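Residency Diary, Fornside Craft Hall
Entry for October

The second week of the residency was given to natural dyeing. The hall opened at nine in the morning and the dye room was in use until late afternoon on each working day. The purpose of the week was to establish whether the walnut and madder recipes used at Koltcombe could be repeated with Fornside water, which is a good deal harder.

Wool was issued from the Brellano stock. It was weighed into skeins, labeled with stamped tags, and left overnight in the mordant bath. The tags from the previous residency had faded and were replaced before work began. A total of 665 grams was prepared for madder and 335 grams for walnut. The remainder was returned to the store and entered in the book.

The first madder bath was disappointing. The color came up brown, and the skeins were uneven where they had been packed too tightly against the side of the pot. The bath had been allowed to grow too hot during the noon break. The second was held at a lower heat with the lid off, and a clear brick red was obtained. The recipe card has been amended accordingly, and the old card has been kept behind it in the file.

The walnut work was simpler. The hulls had been soaking since September and the smell was considerable. The windows on the yard side were kept open throughout. Three shades were taken from the one bath, the last of them a pale fawn that will be useful for borders.

Some time was also spent on the Borkowska pattern book, which is on loan until the end of the residency. The book gives its knotting diagrams without a scale, and the first sampler came out much larger than intended. It was unpicked and begun again on a finer cord. The second sampler is at present half complete and has been pinned to the board by the door. The corner turn on the fourth page remains difficult and has been set aside for next week.

The kiln room was closed for the whole of this period. Members who had asked about firing dates were referred to the notice in the entry hall. 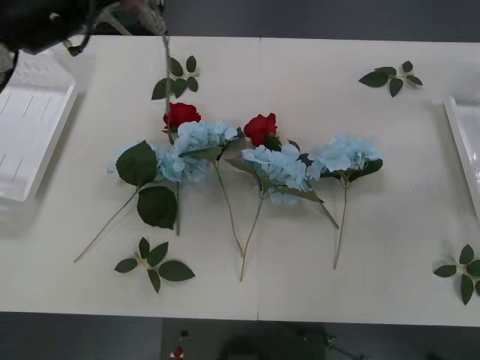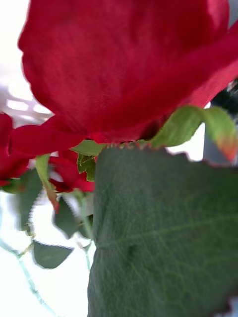

The last part of the week was taken up with the color plan for the wall hanging. The original plan called for four bands of equal width, graded from fawn to red, and it looked heavy when the skeins were laid out in order. A different arrangement was then considered, with one strong red set against a light blue, in the manner of the rose and the hydrangeas. The blue will have to come from the indigo vat, which has not yet been started this season. A deep green, close to that of the leaves, may be got by passing a yellow skein through the same vat, and weld has been requested from the Koltcombe garden for the purpose.

The warp has been measured for the smaller loom. Skein 2630 was found to have a weak place near the tie and was exchanged for skein 2658. Winding will begin once the red wool has been rinsed a second time, as some color was still running at the close of work. The dye room floor was washed and the pots were left upside down on the rack.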